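Can a Robot Clean Your Room Yet?

Hi, I'm Brisa Ledesma, and I get asked this question more than any other. Kids ask it when I visit schools. My nephew asks it every Monday, when it's his turn to do the dishes. So let's talk about it!

The short answer is: sort of, a little bit, and very slowly.

Some machines already do chores. A dishwasher is one. A washing machine is one too, and so is a little round vacuum that bumps along the hallway. But look at what they leave for you. The dishwasher won't pick up your cereal bowl. The washing machine has never once found the sock behind the bed. Somebody with hands has to carry things to the machine and take them out again, and that's the part that robot builders are stuck on.

Why are hands so hard?

Try something with me. Put a pencil on a table, close your eyes, and pick it up. Easy, right? Your fingers felt the table first, then they bumped the pencil, then they squeezed just enough. You didn't have to plan any of it. You've been practicing since you were a baby (you dropped a LOT of spoons).

A robot has to be taught all those steps. Many robots don't have five fingers, either. They have a gripper, and a gripper often has just two fingers that open and close, a bit like kitchen tongs. The fingers may have soft or rough pads on them so that things don't slide out. Some robots work with two grippers, one on each side, because plenty of chores need two hands. Think about opening a jar, or folding a towel!
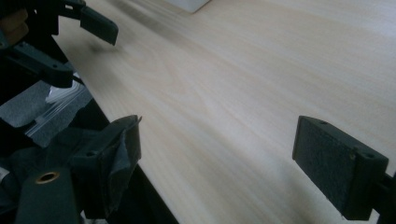
Now, tables. You'd think a table would be the easy bit, because it just stands there. But a robot has to know how high the table is. If it comes down too far, it bonks the wood. If it stops too soon, it closes its fingers on nothing but air — and then it may carry that nothing all the way across the room and carefully put it down. I have seen this happen. I laughed so hard I had to leave the room.

Light matters too. A robot with a camera can get mixed up by a shiny spot or a shadow. You know a shadow isn't a thing you can pick up. The robot has to learn that.

How does a robot learn a chore?

One way is by copying. A person does the job over and over, and the computer saves every move. My friend Leobardo Beltrán works on a project called Fimo, and he once showed a robot how to put a cup on a shelf 135 times. By the end he was dreaming about cups. The robot got pretty good at that cup and that shelf. Then Austra Sakalauskas, who sits at the next desk, swapped in a taller cup, and the poor thing knocked it right over.

That's the big puzzle. You learned to pick up one cup, and now you can pick up any cup in the world, even a weird one shaped like a frog. Robots are still bad at that. They need lots and lots of examples, with different cups and different tables and different light.

What about shops?

Shops can be a little easier than bedrooms. In a stockroom, the boxes might all be the same size and live in the same place every day. Evaristo Salinas runs a hardware store in Olvera, and he tried out a robot arm that moved boxes of screws from a cart to a shelf. It took roughly 11 minutes to do one cart. Evaristo can do it in two, while talking on the phone. Still, the arm didn't mind doing it at night, and he liked that.

Your bedroom is much tougher. Yesterday the floor had a sweater on it, and today it's got a puzzle and half a sandwich. Is the sandwich trash? Is the puzzle finished, or are you still working on it? You know, and the robot would have to guess.

So when will it happen?

I don't know, and I work on this stuff! Perla Ponce, age nine, told me she'd like hers by October, please, and it should be purple. I think simple jobs will come first, such as wiping a table or putting blocks in a bin. Making a bed with a cat asleep on it may take a good while longer.

If you want to try being the robot, put on a pair of oven mitts and clear the table after dinner (plastic cups only, and ask a grown-up first). Use one mitt, then two, and see which jobs get easier.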